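The Pantry That Grew Legs

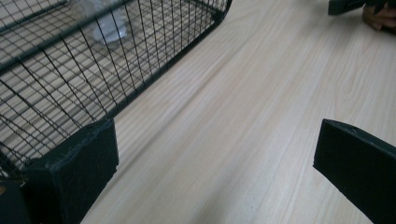 Kwesi Addo started with one shelf. It was the bottom one in a hall closet, and he had given it over to beans because he was tired of buying beans he already owned. By July he had cleared out the coats, the board games and a broken vacuum, and the closet had become the best room in the house.

I love a good pantry, and I have poked around in plenty of them, but this one made me want to drive straight home and start pulling things off shelves! Kwesi and his sister Salamatu share the place, an old two-story on the edge of Mahama, and between them they cook for 11 people most weekends (cousins, neighbors, whoever smells the onions). The closet is 60 inches wide. They spent $455 on it, most of that on lumber and paint.

What I like best is how plain the system is. Dry goods live at eye level. Heavy stuff – rice, flour, the big cans of tomatoes – goes down low, where it can't land on your foot. Anything that comes in a floppy bag gets a bin or a basket, and the older bag always goes in front of the newer one.

"We fought about the spices for a month," says Salamatu, laughing. She wanted them in alphabetical order. He wanted them grouped by dish, so that everything for his groundnut soup could come out in one grab. They settled on his way for the top rack and hers for the door, and I have to say the soup came together fast the night I visited.

They keep a pad of paper on a string inside the door, too. When you open the last of something, you write it down, and whoever is going to the store tears off the page. Kwesi tried an app first and gave up after a week of forgetting his phone upstairs.

The next project is the space under the stairs, which he wants for potatoes and squash. Salamatu already has her eye on it for jars.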